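About Drestau

Drestau is a small company in Ilulport. We test whether machines can do the ordinary chores that people do at home and on the shop floor: picking up, sorting, putting away, wiping, folding. We sell no robots and we build no robots. We take the arm that a customer is thinking to buy, we give it the chore the customer has in mind, and we write down what happens.

The company was started by Karim Dabbas, who worked before in the repair department of a packaging plant. Customers of the plant often asked him if a robot could take over the small parts station, and he had only the sales videos to show them. He wanted to have better answers. In the first January we were 2 people with one rented arm. Today we are 9, and we have our own hall behind the old Chin warehouse, with parking on the side of the canal.

Our most requested test is also the most simple to explain. Several small things of different shape and material lie in a metal bin, and the arm must take them out one after another. A child can do it while talking about something else. For a machine it is still hard work. A toy block with clear edges and a strong color is usually a good start. Something transparent is much more difficult, and so is shiny metal on a metal floor, where the camera receives reflections in place of the object. Things in a corner are difficult for another reason, as the fingers need space at the side and the wall does not give it.
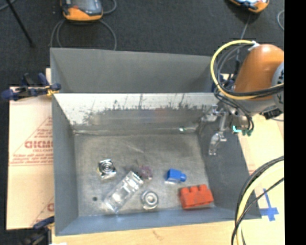

We keep a list of all chores we have tried, called Tutari. At the moment it has 494 entries. An entry is one chore with one machine under fixed conditions, and each of them is repeated on several different days before we write a result. In 444 entries a person had to help at least once. Some customers find this number disappointing. We find it useful, because the list also says at what moment the help was needed, and very often it is the same moment: the first grip, or the letting go.

So can machines do chores yet? Our answer depends on the chore. Moving equal boxes from one place to another, yes, and for many years already. Emptying a mixed bin, partly, if someone is near and if the speed is not important. Clearing a kitchen table after a family dinner, we would not recommend to plan with it now. We say this also to customers who hoped to hear something different, and a few of them came back later with a smaller chore, which went better.

How we work with you

You send us your chore in a few sentences, together with the real objects if possible. Please do not clean them before. We answer with a proposal for the test and a fixed price. During the test you are welcome in the hall, and you may bring the colleagues who do the work today, as they see things that we miss. The report is written in everyday words and the failed attempts are included.

Visits are possible in the mornings, from 9. Please write to us first, the bell at the gate does not always work.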